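Gandano Parts Bin, Gray Sheet Metal

Item no. 2149
Sold singly or in packs of 80

The Gandano is an open-top bin for shops, stockrooms and packing benches. We have carried it since 2008 and the pattern has changed once, when the rim was folded over twice to take the sharp edge off.

Use it for fasteners, offcuts, bar stock, castings or anything else too heavy or too rough for a plastic tote. Bins can stand one behind another on a bench or on the Verov rack, sold separately. The rack ships flat and takes a half-inch wrench to put together. 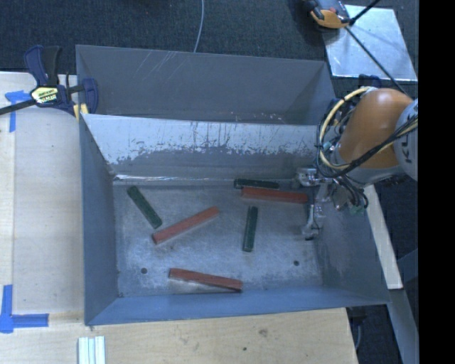

The finish is a working finish. It will scratch and rub off where parts slide against it, and this is not covered by the warranty. Touch-up paint in matching gray is available in small cans. Wipe the bin down with a dry rag and keep it off wet floors. Do not stack loaded bins.

Load limit: 68 lb per bin, spread evenly
Use: indoor only
Label holder: optional, clips to front rim
Made by: Saltodus

Pack orders leave the warehouse on a pallet and need a dock or a lift gate. Single bins go by regular parcel. Returns are accepted on unused bins within the month.

For bulk pricing, contact Ngozi Iyamu in sales. For rack layouts, ask for Dwight Ross.

Page updated 13/12/2024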